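Gridden Community Help > Manipulation > Teaching and demonstrations

Plate insertion: hand guiding or remote control for the demonstrations?

posted by tolerance_stack

I am setting up a plate-racking task on a single arm and have to pick one way of recording before I spend more time on it. The task is short. Grasp a plate, turn it upright, move it over a wooden dish rack with two rows of pegs, lower it into a slot, release, retract. The rack is empty at the start of every episode and may sit at any angle on the table.

So far I have 100 episodes recorded by hand guiding, meaning the arm is in zero-force mode and I push it through the motion with both hands on the wrist. The policy trained on those gets the plate to the rack without trouble. It then fails in the last few centimeters. The usual failure is that the rim comes down on top of a peg, the arm keeps pushing, and the protective stop trips. Less often the plate goes in twisted and jams between the two rows.

What I have ruled out:

Calibration. I repeated the wrist camera calibration twice and the residuals are the same as before.

Gripper slip. The plate is in the same place in the fingers before and after the move, going by the logs.

Control rate. Recording and playback both run at 10 Hz.

I can borrow a leader arm from another bench and drive the robot remotely through the Stetivby bridge. Before I move everything over I would like to know if remote control gives better data for this kind of contact, or if I am going to get the same failure with more cabling. Also, can the two sets be mixed in one training run?

Reply from Jibrin_bench4

Check what you are recording as the action. This catches a lot of people with hand guiding.

When you push the arm by hand there is no commanded position. Most recorders fill the action field with the measured joint position from the next time step. In free space that is fine, because the controller tracks well and command and measurement are nearly the same number. In contact they are not the same. During insertion your hands were supplying a force, and that force appears nowhere in the data. The policy learns a path of positions, and at playback the controller follows that path with whatever stiffness it was given. If the plate is a few millimeters off, nothing in the data says to give way.

With a leader arm you record the leader position as the action and the follower position as the state. When the rim touches wood the two separate, and the size of that gap is a usable stand-in for force. The policy sees that the command went slightly past the surface, stayed there, then moved sideways. That is the part you are missing.

The second problem is your hands. If you hold the wrist, your hands and forearms are in the camera view for every training episode and absent at run time. For a plate held upright this is worse than usual, because the housing already hides part of the plate from an overhead or head camera and your hands hide some of what is left. 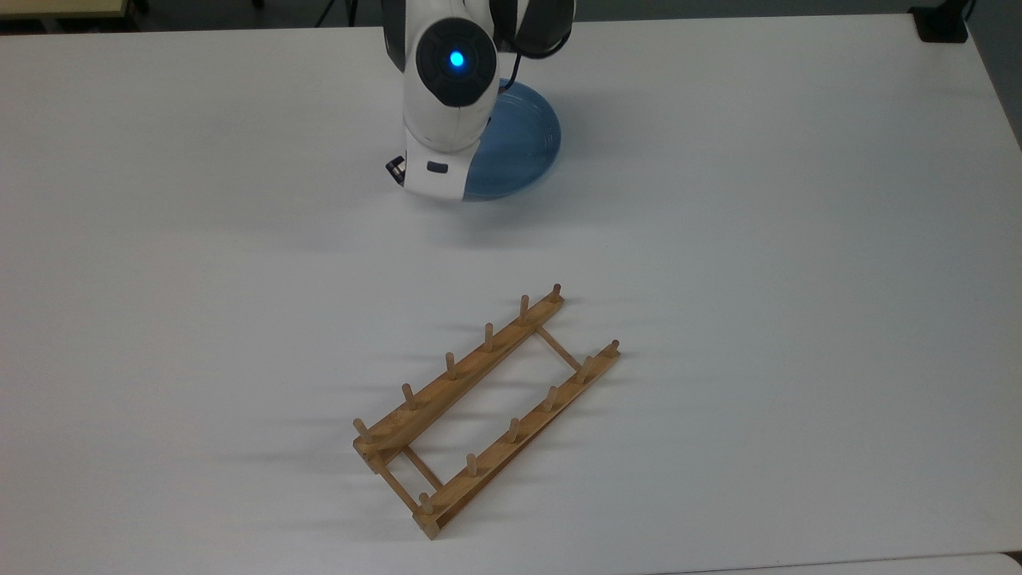 How far above the pegs should the operator pause before lowering the plate?

Far enough that the whole lower edge of the plate clears the peg tops, and no more than one plate thickness beyond that. Use the same height in every episode. A high pause means a long blind descent, and small angle errors grow on the way down. A low one teaches the policy to drag the rim across the pegs.

Other settings that mattered on our bench:

Line up the rotation of the plate with the slot before the descent, then lock it if your bridge allows it. In the Stetivby settings the option is called axis hold. Operators who correct rotation and height at the same time produce data that is hard to learn from.

Scale the leader motion down for the last part. We run one to one for the transfer and one to four for the insertion, switched with a foot pedal. Log the pedal state.

Vary the rack angle on purpose between episodes, including diagonal placements. If you always set it square to the table edge because that is easier to drive, you will get a policy that only works square.

Keep some recoveries. Touch a peg lightly, lift, shift, try again. Do not keep episodes where the stop tripped.

On mixing: it can be done, but mark the source of each episode and give that flag to the model as an input. Without the flag you are averaging two different meanings of "action". What I would do is keep your hand-guided episodes for the reach and transfer only, cut them at the pause height, and use remote episodes from there on.

For scale, we ended up with 885 remote episodes on a similar rack with two plate sizes. Your count may be lower with one plate.

Reply from m_offset

just turn the stiffness down in z. had this with cups and a drying rack, worked fine after that. didn't have to re-record anything

Reply from tolerance_stack

Lowering z stiffness did stop the protective stops. The plate now rests on top of the peg and the gripper opens, so the episode still fails, only more gently. I have left it lower anyway.

I looked at the action field as suggested. It is the next measured position, so that explains the missing contact information.

Reply from arkholm_user_r

Adding to the long answer, because the latency part was left out.

Remote control through a bridge adds delay, and the operator compensates for it without noticing. On an Arkholm controller I measured 49 ms between leader and follower, most of it in a smoothing filter that is on by default. With the filter on, operators slow down near contact and then make a series of small stabs. The stabs go into the data and the policy copies them. Turn the filter off or shorten its window before recording, and check that the camera timestamps are taken at capture and not at write.

I also disagree slightly about hand guiding. If you have a wrist force sensor you can record the force during guiding and train on position plus force. Mount it above the point where you hold the arm and it reads the sum of your push and the contact, which is useless. Mount it between your hands and the gripper and the reading is mostly contact, plus the weight of the gripper and plate, which you have to subtract for each orientation. It is more work than borrowing a leader arm – but if the leader arm has to go back to the other bench, it is an option.

For the twisted insertions, look at the grasp before you look at the descent. A plate gripped off center swings a little when the far edge touches. Almost 10 percent of our early episodes had this and we had kept them because the plate did end up in the slot. Removing them helped more than adding new ones.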